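De : Timothée Le Goff
À : liste froid-petits-volumes
Objet : Re: Mini-réfrigérateur ventilé, réglage et clayette
Date : décembre 2018

Le message précédent disait :

> Bonjour à tous,
> Nous avons récupéré un Vosuvham de 86 litres pour le local du fond.
> Porte fermée, la sonde du haut et celle du bas n'indiquent pas la
> même chose : 6 degrés d'écart après une nuit. Le joint a été changé
> en mars. Faut-il incriminer le thermostat ou la ventilation ?
> Vitale

Bonjour,

Un écart pareil ne vient pas du thermostat, qui règle le seuil et n'agit pas sur la répartition. Je regarderais d'abord la circulation d'air. Sur ce type de cuve, tout ce qui touche la paroi du fond gêne le brassage. Laisser trois doigts entre les boîtes et la grille, et ne rien coucher en travers de la clayette.

J'ai relevé plus de 205 heures de températures sur le mien, enregistreur Stunum, une mesure toutes les dix minutes. À vide, l'écart reste sous deux degrés. Avec un carton plat posé sur les fils, il triple. Ne pas tapisser la clayette, donc, même pour éviter que les petits flacons basculent.

Pour le joint : feuille de papier pincée dans la porte, on tire, on recommence tous les dix centimètres. Un joint neuf monté à froid garde parfois un pli dans l'angle, côté charnières.

Intérieur du mien, porte ouverte : ventilateur à grille ronde au fond, fentes au-dessus et au-dessous, bouton de réglage en haut à droite de celui-ci, clayette en fil blanc. 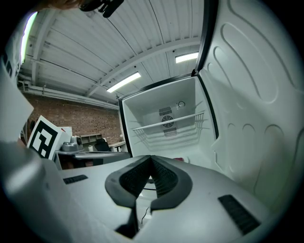

Vitale me répond hors liste, et m'autorise à le reporter, que les boîtes étaient bien plaquées contre le fond, sur deux rangs, et que le test du papier révèle un jeu dans l'angle bas. Les boîtes ont été avancées, le joint sera repris au sèche-cheveux. Prochain relevé dans une semaine, sondes aux mêmes emplacements.

T. Le Goff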